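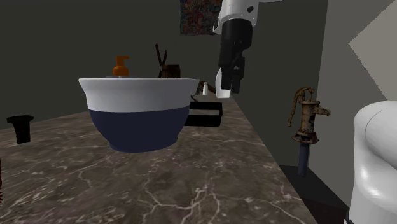 Fig. 1. Round bowl, navy and white, on a stone-look countertop.

Kitchen Chemistry, Handout 4: Red cabbage indicator
Prepared by Archana Pal

The colour in red cabbage comes from anthocyanins, water-soluble pigments whose structure changes with pH. In strong acid the extract is red; near neutral it is violet to blue; in base it shifts to green and then yellow as the pigment degrades.

Extraction
Chop 50 g of cabbage finely. Cover with 233 mL of hot distilled water and steep until the liquid is deeply coloured. Strain and cool. Tap water is often slightly alkaline and will shift the starting colour.

Procedure
Label 4 cups. Add equal volumes of extract to each. To the first three add, by dropper, white vinegar, baking soda solution and lemon juice. The last is the control — add distilled water only. Record the colour against a white background.

Do not combine the extract with bleach. Hypochlorite oxidizes the pigment and the result says nothing useful about pH.

Stored extract spoils within days, even when refrigerated. Freeze any surplus in ice cube trays.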